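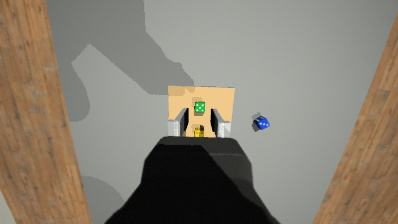
The dice task on the simulator, seen between the gripper's two wooden fingers. Yellow is in the corridor, green behind it, blue out on the floor.

Home | Visits | Workshops | Reading list | About

Flilura open day, January 21, 2020

I nearly didn't go, because the train was late and it was raining sideways, but I'm so glad I did! Flilura has the top floor of an old printing works, and they'd opened the whole place up (coffee, biscuits, a very slow lift). There were 31 of us on the tour, mostly students plus a few nosy types like me.

The best bit by far was the teaching room. Vasiliki Kyriakidis runs it, and she had two stations going, one with a real arm and one with a simulated arm on a big screen. You steer the simulated one with a handheld controller called the Mistent, and everything you do is saved as a demonstration for the robot to learn from. Even the wobbles, sadly.

My job was to get hold of the yellow die. Sounds easy! But there's a grey wall either side of it and hardly any room to spare, and you're looking down past the black body of the gripper, so the thing you want is half hidden and in shadow. I kept drifting towards the blue one simply because it had so much space round it. Vasiliki told me to stop, line up with the walls first and only then go down. It took me 19 goes to get one she'd keep, and she was very nice about the other 18.

The real arm was more fun, I thought. You switch it to a floppy mode, take hold of the wrist and just walk it through the job. It's heavier than you'd guess, and my shoulder knew all about it next morning. A chap from Stefanou had come to see whether his packing line could be taught like this, and he asked good questions about gloves.

They want over two hundred demonstrations before they start training. The next visit is in February and you book through the Vuvska page.

14 shares | 3 comments

Comments

Marnie: Did they let you keep your good go?

Tilda_K: I was in the group after yours and blue got me too. Lovely biscuits.

Pete R: Is the lift big enough for a wheelchair? Thinking of bringing my dad.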